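On the Matter of Condition Reports for Transferware

Posted 12 August 2023

Readers of these pages have asked on several occasions that the method used here for writing condition reports be set out in full. The request is a reasonable one. The terms in common use among sellers of printed earthenware vary a good deal, and a buyer who purchases by post is dependent on the wording supplied.

The collection to which this blog relates consists of almost 200 pieces of blue and brown printed ware, chiefly plates and serving dishes, acquired over a long period and for the most part singly. The largest single addition came in May, when a part dinner service was purchased from the Granmont saleroom. The catalogue gave the condition of the lot as "good, commensurate with age". On arrival the service was found to include two dishes with hairline cracks running from the rim, a tureen cover with a restored finial, and several plates with knife marks heavy enough to have broken through the glaze. The saleroom was informed and made a fair adjustment to the price. No complaint is made here, but the case shows how little the phrase conveys.

The following definitions are applied to every piece entered in the register.

Hairline: a crack which can be seen, or felt with a fingernail, on one face or both, and which has not opened. The length is given in millimetres and the starting point stated.

Chip: a loss of body as well as glaze. A loss of glaze only is recorded as a flake.

Crazing: a network of fine lines in the glaze. It is recorded as slight, general or stained. Stained crazing is always mentioned first, as it affects the appearance of the print more than any other fault.

Rubbing: wear to the print or to any gilding. On underglaze printed wares true rubbing is rare, and what is described as such is commonly a weak transfer. The two should be kept apart.

Restoration: any filling, overpainting or regluing, whether or not it is thought to be old. Pieces are examined under an ultraviolet lamp, and the date of the examination is entered.

Firing faults are listed separately from damage. Stilt marks, kiln grit, small glaze pops and joins in the printed border were present when the piece left the factory and ought not to be counted against it. A poorly matched join in the border is, in the writer's opinion, one of the more agreeable features of the ware.

The two plates in the Finine pattern may serve to illustrate the practice. Both measure 200 mm across and both carry the same impressed mark. The first is entered as "no hairlines, no chips; slight crazing to reverse; border join at seven o'clock". The second is entered as "stained crazing throughout; flake to foot rim, 2 mm; print strong". The second cost 70 pounds and the first considerably more, and the entries account for the difference without the need for any adjective.

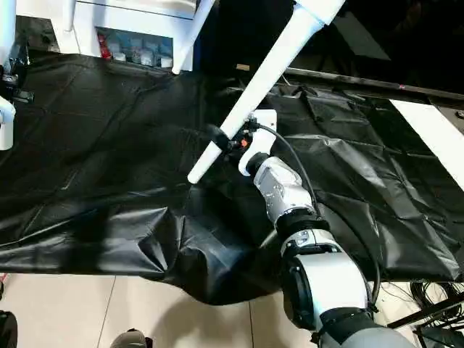
Bratu has written to object that stilt marks should be treated as damage wherever they have been ground down at a later date, and that a register which places them all among the firing faults will mislead a purchaser. The point is accepted. Grinding is an alteration, and the register has been amended so that ground stilt marks now appear under restoration. Eleven entries are affected, most of them for the larger meat dishes.

Some correspondence has also been received on cleaning. The position remains as before: pieces are washed by hand in lukewarm water with a mild soap, and stained crazing is left alone. Bleach is not used under any circumstances – it enters the body through the crazing and may lift the glaze in later years. The Lonico jug, which was bleached by a previous owner, continues to shed small flakes near the handle and has been withdrawn from display.

The revised register will be made available on request once the brown wares have been re-examined.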